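4.2 Items that resisted their category

The coding scheme had been settled in April, before anyone had looked hard at a pile of washing, and it shows. Gallagher and Canpolat drew up five classes (towels, cloths, socks, garments, other) on the assumption that a household textile knows what it is. Of the 923 items in the Clernivance set, most behaved. A bath towel was a bath towel, and both coders said so and went to lunch. The remainder took up the greater part of the coding time and nearly all of the correspondence.

The commonest cause of disagreement was thickness. Anything dark, knitted and folded over on itself was liable to be called a sock by one coder and a cloth by the other, with equal confidence. Figure 4a shows the sort of thing we mean. The item is navy blue and slightly fuzzy, and bunched as it is, it could pass for a heavy sock or for a folded piece of something closer to terry. The pale specks of lint were no help, as lint settles on both. A crumpled black cloth lies partly under it, and on a dark surface the two take some separating even for a patient eye.

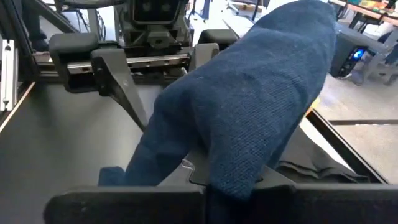 Canpolat proposed early on that the coders should look for a heel. This was sound advice for a sock laid out flat and of little use for one that had been rolled, doubled or stuffed inside its partner, as socks in real homes generally are. Gallagher preferred to go by the opening, with much the same result. In the end we let the class be recorded as "sock or cloth" wherever neither feature could be found. Reviewers of an earlier draft considered this evasive. We have kept it, on the grounds that the alternative was to guess and then report the guess to two decimal places.

Black items raised a different difficulty. They were seldom confused with other classes once picked up and shaken out, but folded and low on a dark table they were apt to be missed altogether, and 19 of them entered the record only when a second coder went back over the pile. Pale items had the opposite advantage. Waffle weave in particular was recognised in any state whatever, and both coders came to regard it with something near affection. We note for completeness that its grid also made it look larger than it was, so that several modest hand towels were first entered as bath towels and later demoted.

Texture, then, did more work than shape. In Figure 4b the light grey cloth nearest the viewer can be told by its coarse weave and its seam, and the towel beyond it by its waffle pattern, although the towel is in a heap and has no outline worth the name. The folded black item beside the towel offers neither kind of clue. The black cloth in mid-air at least has a long edge to go on, and its lower corner reaches towards the plastic bin.

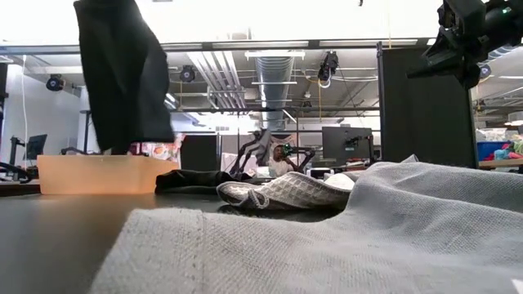

Eskildsen has suggested that the scheme be rebuilt on weave and weight, with use (drying, wiping, wearing) as a separate column. We tried this on the Laria items and found it quicker, though it produced a class of "medium-weight plain weave" so large that it might as well have been called "cloth". Koskela's objection was more basic: people at home sort by where a thing goes, and a towel that has retired to the floor under the sink is a floor cloth, whatever its label says. Neither coder had any way of seeing retirement in a folded towel.

The disputed items were left in the analysis with both codes attached. Removing them improves agreement considerably, as removing disagreements tends to, and those figures are given in Appendix B for readers who like them.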